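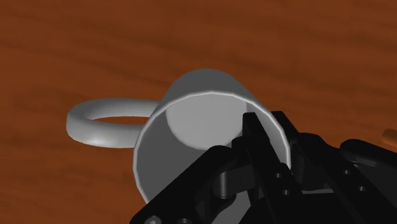

Simulated gripper at the rim of the mug, one finger inside the wall and one outside.

Datasets > Trernar > Open Day Mug Set > README

August
By Morag Kinnear

Trernar Open Day Mug Set

This data card covers the simulated grasping episodes generated at the Horkville open day. Visitors took turns driving a simulated two-finger gripper at the demonstration desk, and every attempt was logged. The set is small. It was made to show people how a demonstration becomes a training record, and was kept because the operators were mostly untrained, a group missing from our other sets.

Contents

The release holds 725 episodes in a single task family: pick up the mug. Of these, 104 form the held-out split. The remainder is for training. Splits were assigned by operator session, so no visitor appears in both.

Each episode folder contains:

- rendered color frames from the gripper view
- joint positions and finger opening, one row per simulation step
- the operator's input as received, before smoothing
- meta.json, with random seed, session number and outcome

Task

The mug is plain light gray, with one handle, and starts empty on a wooden tabletop. Its position and handle direction are drawn from the seed. The operator may take any grasp. The one taught at the desk was the wall grasp – one finger in the mouth, one outside, with the rim passing between them. Handle grasps are present and are tagged "handle" in meta.json. Anything else is tagged "other".

An attempt counts as a success if the mug is lifted clear of the table and held for 5 seconds of simulated time. Failed and abandoned attempts are included. Do not filter them out before reading the outcome field, as several abandoned attempts contain a usable approach.

How the session ran

The demonstration ran from 10 a.m. to 4 p.m. at the Hosmont building. Each visitor had a practice attempt, which was not recorded, then as many recorded attempts as the line allowed. Daneshvar, our teleoperation client, was used throughout with default gains. The controller was restarted once over lunch. Session numbers continue across the restart but the wall clock field does not, so sort on session number.

No names, ages or recordings of visitors were kept.

Rendering

The gripper is black and often covers the lower part of the mug opening in close views. The mug mesh is low in polygon count and the rim shows short straight segments. We left it that way to hold the frame rate at the desk. Users training on edges or contours should expect this to matter. The collision mesh is separate and finer.

Known problems

- Finger opening is clipped at 100 in the log. Units are percent of full travel.
- Contact forces were not saved.
- Some operators rested a hand on the input device between attempts – this appears as slow drift at the start of the next episode.

Use

Research and teaching use is permitted with attribution. The set is too narrow to support claims about grasping in general, and simulated contact should not be taken as a measure of real friction.

Contact: Morag Kinnear, Trernar data desk, Horkville | © Trernar | Back to top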